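3.2 Stichprobe und Erhebungsorte

Die Befragung richtete sich an Gäste naturnaher Unterkünfte in der Seenregion Zaravden. Von 2000 verteilten Fragebögen gingen 800 auswertbar zurück. Erhoben wurden Anreiseverkehrsmittel, Aufenthaltsdauer, Zahlungsbereitschaft für zertifizierte Angebote und Nutzung der Gemeinschaftsbereiche. Zur Ausstattung für Familien zählen in der verwendeten Typologie Spielecken, Leihräder in Kindergrößen und Schwimmwesten (vgl. Abb. 2). 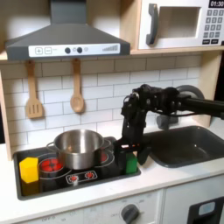

Abb. 2: Spielküche mit Dunstabzugshaube und Mikrowelle.

Die Einstufung der Betriebe folgt dem Schema von Tran und Hutchins, das zwischen Basis-, Komfort- und Familienausstattung unterscheidet. Betriebe ohne ganzjährigen Zugang wurden ausgeschlossen. Als Stichtag für die Klassifikation galt der 17. Juni; spätere Änderungen im Angebot blieben unberücksichtigt.
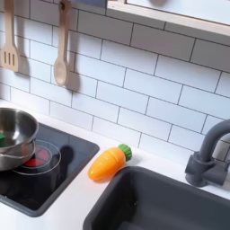

Für die Anreise wurde die Distanz zwischen Wohnort und Unterkunft als Straßenentfernung berechnet. Gäste mit einer Distanz unter 60 km bilden die Gruppe der Naherholung. Diese Gruppe weist eine kürzere Aufenthaltsdauer auf und bucht seltener geführte Kanutouren. Der Schwellenwert wurde im Pretest mit 100 Personen geprüft und unverändert übernommen.

3.3 Auswertungsverfahren 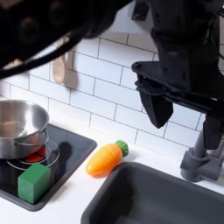

Lesezeit: 4 Minuten

Die Zahlungsbereitschaft wurde mit einem Tobit-Modell geschätzt, um den hohen Anteil an Nullangaben abzubilden. Als Kovariaten gingen Haushaltsgröße, Einkommensklasse und Ausstattungstyp ein. Die Standardfehler sind auf Betriebsebene geclustert. Fragebögen aus dem Teilgebiet Cimanton, die erst im Juli eingingen, wurden gesondert codiert und in einer Robustheitsprüfung ausgeschlossen. Vorzeichen und Signifikanz der Koeffizienten ändern sich dadurch nicht.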